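Section 4: Setting up the vibrating feeder and primary screen

4.1 Before you begin

This section applies to the Govus feeder and to the Govus two-deck screen supplied with it. It should be read together with Section 3 (Site and foundations). The machine must be level, the hopper must be empty and the main isolator must be locked in the off position before any of the steps below are started.

The person in charge of the set-up must hold the site copy of the wiring diagram. Machines delivered from the Riihimäki works after August have the revised control cabinet, and the older diagram must not be used with them. The cabinet type is printed on the inside of the door.

CAUTION: Never stand in the hopper or on the screen deck while the isolator is unlocked, even if the engine is stopped. The springs hold stored energy and the deck may move.

4.2 Fitting the feeder springs

1. Lift the feeder by its four marked lifting points. Do not lift by the side plates.
2. Place the springs in their cups with the painted end facing upwards. The two stiffer springs, painted yellow, go at the discharge end.
3. Lower the feeder slowly until its full weight rests on the springs.
4. Measure the height of each spring. The correct height under load is 265 mm. If the left and right springs at the same end differ by more than 5 mm, lift the feeder and add a packing plate under the shorter one.
5. Remove the red transport brackets and store them with the machine. They will be needed for every later move.

Note: Springs must be replaced in pairs. A new spring fitted beside a worn one will cause the feeder to pull to one side.
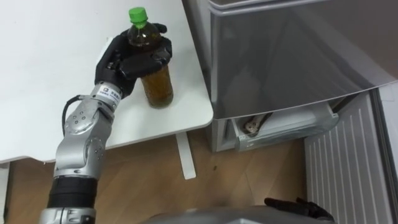 Fig. 4-1. Silver jointed arm with black multi-fingered hand and clear plastic bottle.

4.3 Fitting the screen mesh

1. Clean the support bars and check that the rubber strips are complete. Broken strips must be replaced before the mesh is laid.
2. Lay the lower mesh first, with the hooked edges facing down.
3. Fit the tension plates on both sides and tighten the bolts by hand.
4. Working from the middle towards the ends, tighten each bolt to 200 Nm. Change sides after every bolt.
5. Repeat steps 2 to 4 for the upper mesh.
6. Tap the mesh in several places with a rubber mallet. A dull or rattling sound shows that the tension is too low at that point.

CAUTION: The mesh edges are sharp. Cut-resistant gloves must be worn.

4.4 First run without material

1. Clear all persons from the machine and unlock the isolator.
2. Start the screen and allow it to reach full speed before starting the feeder. The interlock will prevent the opposite order - do not bypass it.
3. Set the feeder to 500 strokes per minute and run both units empty for one hour.
4. Check the bearing housings with a contact thermometer every 15 minutes. Stop the machine if any housing exceeds 80 °C.
5. Stop the feeder, then the screen, and lock the isolator.
6. Tighten all mesh bolts again to the value given in 4.3.

4.5 First run with material

Begin with dry, clean stone and feed no more than 200 tonnes during the first shift. Wet clay or frozen material should not be used until the mesh has been tightened a second time. Record the feed rate, the motor current and any unusual noise on the form at the back of this manual.

Where the feeder discharges into an Irnell jaw crusher, the level sensor must be connected before material is loaded. Other makes of crusher may require the Stuvetti adaptor cable, which is ordered separately. See Section 7 for connection details.

Note: Warranty claims for the screen deck can be considered only if the completed form has been returned to the dealer.

Section 4 last revised 28th January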